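New house rules for shared robot benches at Tretinbridge

Anyone who has booked time on the sorting benches at the Tretinbridge workshop will know that the old rules ran to a single page, most of it written when there was one arm, one table and a kettle in the corner. From January there will be a proper set, and we are very pleased to say that it is short enough to be read over a cup of tea.

The new code was put together by Bremar, who look after the benches, with a good deal of patient help from Oei, the small firm that has been sorting offcuts and scrap wire with us since last spring. It runs to 15 points over 3 pages, and it applies to everyone who works at a bench, whether they are in for a morning or for the whole season. Bremar asked bench users for their comments over the autumn and had 60 replies, some of them very long indeed (thank you, we did read them all!), and a fair few of the points in the final version come straight out of those letters.
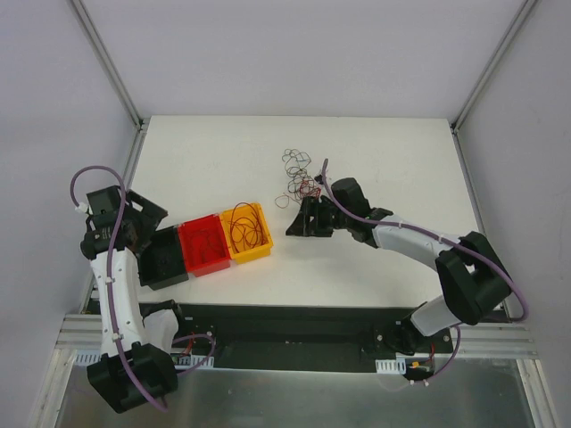
Most of the code deals with what has to be settled before an arm is allowed to move. The reach of each arm must be agreed and written on the bench sheet, and where two arms share a table, as they do on the wire bench, the sheet must also say which of them may go into the middle and when. Bins get a point all to themselves, and it was the one that drew the most letters. They are to stand in the same order for the whole of a session, and the colours – black, red and yellow at the wire bench – must be entered on the sheet next to what each one is meant to hold. Loose wire is not to be left piled above the rim at the start of a run, and a tangle like the one in the yellow bin, with loops showing over the top, should be pressed down or shared out first. Cables running along an arm are to be checked by hand for snags at the start of each session, with the power off.

Stopping is covered next. Whoever starts a run stays within reach of the stop button until it ends, and hands over in person if they need to go, even if it is only to fetch the post. Reaching in to free a caught piece while the arms are live is out altogether, however quick it looks, and we know that this will be a change of habit for some of our longest-standing users.

Furnilix, who are to move their hinge and bracket work in beside the wire bench, have said they will keep to the same code from their first day, which is very good to hear. They have asked for one addition on sharp edges, and that will be looked at when the code comes up for review in the summer.

Printed copies will be kept in the rack by the main door, and one will be fixed to each bench. Bookings made under the old rules still stand, but please read the new ones before you come in and sign the sheet when you arrive. Questions can be put to the Bremar desk on extension 703, mornings only.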